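Notes from the Back Row

The small-venue newsletter, 14 May 2026

Songs for people who can't yet tie their shoes

When my daughter was three, she became devoted to a record called Grorkelitz Goes to the Shops. I had bought it for 2 pounds at a school fair, mainly because the sleeve was funny, and I assumed it would last an afternoon. It lasted until she started secondary school. I can still sing all eleven verses of the cheese counter song, including the one in which the cheese answers back, and I have done so at a wedding.

I mention it because Grorkelitz is coming back. The man behind the name, Lionel Barbier, has been talked out of a long and contented retirement to play a run of family shows in June, and Parveen Sethi, who books the Collet Rooms, has got him for the opening weekend. She tells me it took her 261 emails. Lionel tells me he answered the first one, but that it went to the wrong Parveen.

For anyone who missed him, Lionel came to children's music by way of a jazz trio that broke up over the price of petrol. He took a job covering for a music teacher, found that the infants would sit still for anything with a tuba in it, and wrote the first Grorkelitz songs in the staff room with the kettle going. The original pressing was 800 copies, most of which he sold from the boot of his car. Then a regional radio programme started using "Left Sock, Left Sock" as its closing tune, and he spent the next couple of decades being recognised by people's mothers.

What I like about the songs, listening again as a grown man with a bad knee, is how little they want from you. There's no lesson in most of them. Grorkelitz goes to the shops, forgets what he went for, and buys a rake. In "The Bus Is Full of Geese" the bus is full of geese, and it stays that way for four minutes. Children's music at the time was keen on road safety and sharing, and Lionel's seemed to have been written by someone who had met a child and enjoyed it.

The tunes are better than they need to be, too. "Raler", the slow one at the end of side two, is a proper ballad about a dog who has gone to live with somebody else, and it has a key change in the last verse that I have never got through in a car without having to look hard out of the window. My daughter thought it was the boring one. She has since revised her opinion and would like the record, please, and the answer is no.

Since I last wrote, the old albums have been put back in print by Fivex, a label that normally deals in Belgian electronic music and has approached the job with great seriousness. The reissue comes with a booklet containing an essay of 3370 words, of which a good many are about the tuba. I read it on the train and learned that the geese were Lionel's brother-in-law. The sound is lovely. You can hear somebody drop a tambourine in "Left Sock, Left Sock", and I was pleased they left it in. 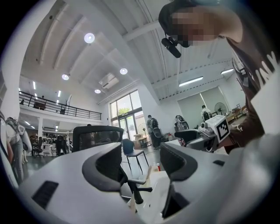
High ceilings and a black cap.

The June shows will be Lionel on guitar and kazoo, a tuba player half his age who grew up on the records, and a drummer who didn't and has been sent them as homework. There will be a morning performance and an afternoon one. The morning is officially for the under-sevens. The afternoon is officially for families, by which Parveen means people of forty-five who want to sing the cheese song without borrowing a nephew. Both will run for fifty minutes with no interval, as Lionel believes an interval is where you lose them.

I asked whether there'd be anything new. He has written one song, about a man who is asked to come out of retirement and can't find his trousers. He says it isn't autobiographical. He also asked me to let people know that he won't be doing "Mr Plum's Trombone", having never liked it, and that requests for it will be met with the geese.

Tickets are on sale from the Collet Rooms box office, in person or by phone. Under-twos get in free but must sit on someone. Bring a left sock if you have one spare, and if you come in the afternoon I'll be the one near the aisle, looking hard at the fire exit during "Raler".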